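Workshop tips from a robot club that has learned most of them twice

Parnbridge Robot Club meets in a room behind a school kitchen, which means we have excellent access to tea towels and very little to anything else. What follows is a collection of tips for anyone running a club or class where people of mixed ages try to get two robot arms to do something a toddler does without thinking. Our project this year is sorting artificial flowers from artificial leaves. We call it Rukisis, after a misspelling in the first funding form, and it was too late to change it once the form had been approved.

Buy the props before you write the program

We did it the other way. The first version of Rukisis was written for a tulip, a fine upright flower with a stem like a pencil, and then the shop only had hydrangeas. A hydrangea head is wide, soft and round, and it squashes if you pinch it from the wrong side. Three weeks of work on stem gripping went into a folder called "old".

Go to the craft shop in person. Pull a leaf hard. If it comes off in your hand, put it back, look innocent and try another brand. Cheap foliage sheds, and a shed leaf on the table is a new object the software has never met.

Wash artificial flowers before first use. A bowl of lukewarm water with a drop of washing-up liquid will do, then leave them overnight on a tea towel. Ours came with a fine glitter that got into everything, including a birthday cake in the next room.

Sort out the table

Two matching table tops pushed together are easier to carry up a flight of stairs than one big one. The price you pay is the join. Run a fingernail across it. If the nail catches, so will a stem, and you will spend an evening blaming the gripper. Fold up a bit of card and pack the feet of the lower side until it sits level.

Pale tops are good for seeing dark leaves and terrible for biro. Bicarbonate of soda on a damp cloth shifts most of it. Don't use the scratchy side of the sponge, whatever the person holding the sponge tells you.

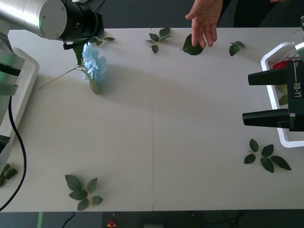

Spreading the leaves out is a job everyone thinks they can do and almost everyone does too neatly. Left alone, a beginner lays foliage in rows, as if for inspection, and the program then learns that leaves live in rows. Make a mess on purpose. Get some near the far edge, some at the front corners, and mix the types, so that a big rose-leaf sprig turns up in the same round as a single broad leaf. Lay the hydrangea on its side with its stem going off at a slant. A flower on a real table never points the way you'd like. Turn everything between rounds, and let a different person do it each time, as we all have habits. Mine is putting things on the left.

Trays

Shallow white ones with a raised rim, one at each side. The rim stops things sliding out, and it also stops a badly aimed gripper, with a noise that makes the whole room look up. Fix trays down with a blob of reusable putty under each corner. Roll the putty off afterwards with a second, larger blob. Peeling it with a butter knife works too, if you don't mind explaining the scratches.

Agree at the start what goes in which tray, and write it on the wall. We once had an entire evening's results that were perfect in every way except that half the team had swapped sides after the break.

Hands

Everybody reaches in. You can put up a sign, and we have, and it is a very nice sign. The rule that works is a spoken one: whoever wants to move a leaf says "hand", whoever is at the keyboard stops the arms and says "stopped", and only then does anything with fingers go over the table. It sounds silly for the first session. After that people start saying it at home when someone reaches for the last potato.

Sleeves rolled up, bracelets off, long hair tied back. Lanyards go in the box by the door, along with any remarks about how unlikely it is that a lanyard would get caught.

Cables

Give each one enough slack for the arm's longest reach, plus a bit, then look at where the bit has gone. It will have made a loop where you want to put your feet. Reusable hook-and-loop ties are better than plastic ones, which you have to cut off every time you change your mind. For cables on the floor, use a rubber cover strip. We tried a rug. The rug was worse than the cable.

Sweep the floor at the start as well as at the end. Small things fall off the table and stay under it, and a plastic berry underfoot is a memorable experience.

Keeping notes

One exercise book, one pencil on a string. Write down each round as it finishes: what was on the table, which arm went, what happened. "Dropped it" is a full and proper entry. Our book stands at 1,302 rounds and the word "dropped" is written in 16 different hands, which I find oddly cheering to read back through.

Storage

Flowers in a shoebox with the lid on, as dust turns pale blue into pale grey by June. Leaves in an old biscuit tin. Label the biscuit tin on all sides, in large letters, or be prepared for disappointed people at every tea break.

Page last changed 2018-12-26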